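Sorting small parts by bin type

Last updated: April 24, 2025

I spent two evenings re-sorting the small parts that had been living in a single drawer since the move to Grandbridge. The inventory came to 342 pieces, mostly M3 and M4 screws, spacers, cable clips and a bag of felt pads from Bianchini that I had already bought twice.

The old system was by project. It failed as soon as a project ended, and the leftovers stayed in a box labeled Weten for a year. The new one goes by how often I reach for a thing. Daily items get an open bin, weekly items a shallow box, and the rest goes in lidded tubs on the shelf, 29 inches up. Manuela Rizzi suggested sorting by material, which works for her yarn – I tried it for an hour and had steel in three places.

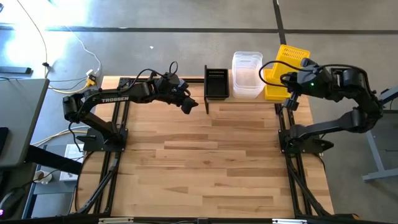 Bin choice matters more than labels. Slotted sides let dust fall through and let me see the fill level from a chair, but short screws will find the gaps, so anything under 10 mm stays out of them. Solid walls are better for fasteners. The frosted plastic containers in the row along the top of the table nest into one another, and a stack takes up little more room than a single one until they are needed. The drawback is that frosted walls blur the contents. I can tell screws from clips through them, not M3 from M4. The small black basket at the left end gets cable ties and clips.

Labels are plain masking tape on the short side, written in pencil. Some 80 pieces are still unsorted, nearly all of them washers. I need a thread gauge before I go on, and Annunziata Lo Presti has mine until May.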